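Handling soft items with hand-held grippers: rules of practice
Course handout, unit 8. Revised 29/08/2020

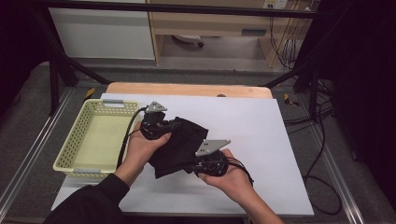

These notes cover the recording of demonstrations with paired hand-held grippers. They assume you have read the unit on workspace layout and can start and stop a recording without help. They apply to cloth, soft bags and other items that change shape when held. Rigid parts are dealt with in the next unit.

1. Terms

"Must" marks a rule. A recording that breaks it is rejected. "Should" marks good practice. A recording that departs from it may be kept if the departure is written in the log. "May" marks a free choice. The same three words are used in the Clamar site rules and in the Dultent log template, and they mean the same thing there.

An "episode" is one attempt at one task, from the start signal to the stop signal. A "set" is a group of episodes recorded with the same layout, the same item and the same operator.

2. Work surface

2.1 The surface must be plain, matt and level. Glossy boards give reflections that move with the operator and are difficult to remove later.

2.2 The surface must hold only the items named in the task sheet. Tools, pens and spare fasteners are put away before the first episode.

2.3 Containers should be placed well inside the edge of the surface. Where the task sheet gives a position, use it. Where it does not, vary the position between episodes and leave it alone within one.

2.4 Lighting should not be altered during a set. If a lamp fails, close the set and open a new one. Slight unevenness across the board is acceptable.

3. Holding the grippers

3.1 Each gripper must be held at its base, with the fingers clear of the moving parts.

3.2 The hand must not touch the item during an episode. A thumb used to steady a fold makes the whole episode invalid, however brief the contact. The gripper has to do the work alone, or the recorded motion cannot be repeated by an arm.

3.3 Sleeves may be long or short. Loose cuffs must be fastened. Rings and watches should be taken off.

3.4 Both grippers should stay in view of the overhead or head camera for the full episode. Crossing the wrists is the usual way of losing one of them.

4. Cables

4.1 Every cable must have enough slack for the full reach of the task. Test this before recording by moving each gripper slowly to all four corners of the board.

4.2 A cable may hang in front of a container. It must not lie inside one, and it must not drag an item. If a cable catches on a rim, stop the episode and mark it as failed.

4.3 Cables on the floor should be routed away from the operator's feet and taped down at crossing points. This is checked at the start of each session and again after any break.

5. Cloth

5.1 Pick up cloth by a single layer where the task allows. If two layers are taken by accident, carry on and note it. Do not correct the grip by pulling against the board.

5.2 When both grippers hold the same piece, tension must be low. The cloth should hang in visible folds between them. A taut cloth loads the finger joints sideways and hides slip until it is sudden.

5.3 Dark cloth shows few features to a camera. Move it more slowly than light cloth and pause briefly at each change of grip. The Brellow guide sets this pause at 700 ms - long enough to be found in the recording, short enough not to tire the operator.

5.4 Release is a separate step. Lower the cloth until it is supported, open one gripper, then the other. Dropping from height is allowed only where the task sheet says so.

5.5 Starting shape matters. Crumple or fold the cloth afresh before every episode. A set in which each episode begins from the same heap is of little use, even when all of them succeed.

6. Size of a set

A full set is 100 valid episodes. Failed episodes are kept and labelled but do not count towards the total. In the Sandhu exercise you will work through in class, 137 attempts were needed to fill one set, and most of the failures fell under 3.2 and 4.2. Read the failure log before the session and mark which rule each entry breaks.

7. Stopping

Stop at once if a gripper fails to open, if a cable pulls tight, or if anyone reaches into the work area. Put both grippers down on the board before touching anything else. Do not unplug a gripper while it is holding an item.

8. Before next time

Bring a completed layout check for your own station, covering sections 2 and 4 only. The form is the one issued in May - older copies leave out the cable test and will be returned.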